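Notes on the Printmaking Year

29th January

The studio at Westerberg reopened this month after the winter closure, and members have asked for a written account of the past season and of the arrangements for the next. I have kept this page for several years as a record of my own work in relief printing. It has gradually become a place where wider studio matters are set down as well, and the present entry covers both.

My principal undertaking last year was the Radholm series, a set of 30 linocuts based on drawings made along the old harbor wall. The drawings were completed first, in soft pencil, on walks taken at low tide. They were then reduced to line, reversed on tracing paper, and transferred to the block. I had intended to print every image in two colors. After the first six blocks it became clear that the second color weakened the stonework, and the remainder were printed in a single dark ink mixed from black and a small quantity of Prussian blue.

The edition was limited by the paper. I had 122 sheets of a heavy cotton stock that is no longer made, and I was unwilling to complete the series on a substitute. Several sheets were lost to poor registration and to one afternoon of careless handling on my part. The finished prints were shown at Zarnivley in October, in the long upstairs room with the north windows, which suits works on paper very well. The exhibition book recorded 342 visitors over its run. I am grateful to those who left comments, including the visitor who pointed out that I had drawn one of the mooring rings on the wrong side of the steps. The error is in the block and will have to remain there.

Questions were raised at the exhibition about the keeping of inks and tools, and I shall set out my own practice. Oil-based inks are stored in their original tins, with a disk of waxed paper pressed directly onto the surface. Rollers are hung and never left resting on their faces. Gouges are wiped after each session and returned to a canvas roll, with the narrowest V-tool in the first pocket. Cleaning is done with vegetable oil, followed by a mild soap solution. 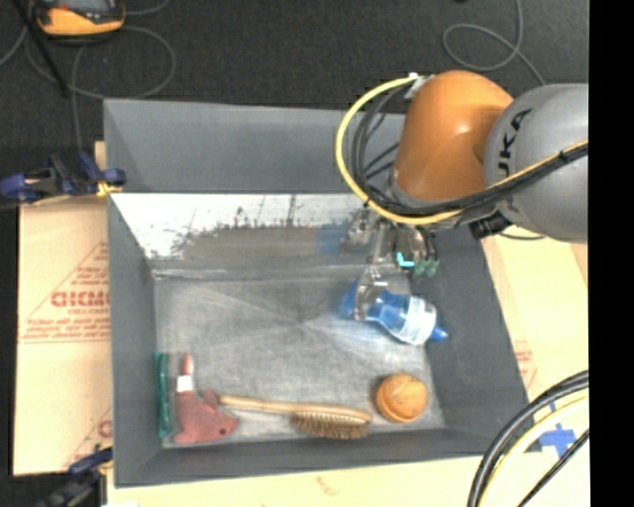

A spray bottle on its side in a gray bin, under a KUKA arm.

The matter of the press requires a fuller explanation. The studio's etching press, known to all members as the Skider after the name cast into its side plate, was taken out of service in the autumn when the upper roller was found to be slightly out of true. The fault showed itself as a pale band along the left margin of larger prints. Smaller work was not affected, and for a time members simply placed their blocks to the right of the bed. This was not satisfactory as a lasting arrangement – the uneven load would in time have worn the bearings.

The roller has now been reground and the blankets replaced. The new blankets are thicker than the old ones, and members should expect to reset the pressure for any plate they have printed before. I would advise pulling a proof on newsprint before committing good paper. My own blocks required nearly a full turn less on each screw than they did last year, although much will depend on the thickness of the lino and whether it has been mounted.

For the coming season I have set the harbor aside. I have begun a smaller group of prints based on seed heads and winter stalks collected from the field behind the studio. These are wood engravings on end-grain boxwood, a material I have used very little, and progress is slow. The wood does not forgive a slip in the way that lino sometimes will. I have spoiled one block and have sanded down another in order to start again. The first proof I consider acceptable is of a teasel, printed on thin Japanese paper and burnished by hand with the back of a spoon.

Members who wish to reserve bench time should enter their names in the green book beside the door. The bench nearest the sink is available in the mornings only. Paper ordered through the studio will be held on the upper rack, marked with the name of the purchaser, and should be collected before the rack is cleared in spring.

The remaining Radholm prints, including a small number of artist's proofs, are in the plan chest at Westerberg and may be seen on request. The mooring ring print is in the second drawer.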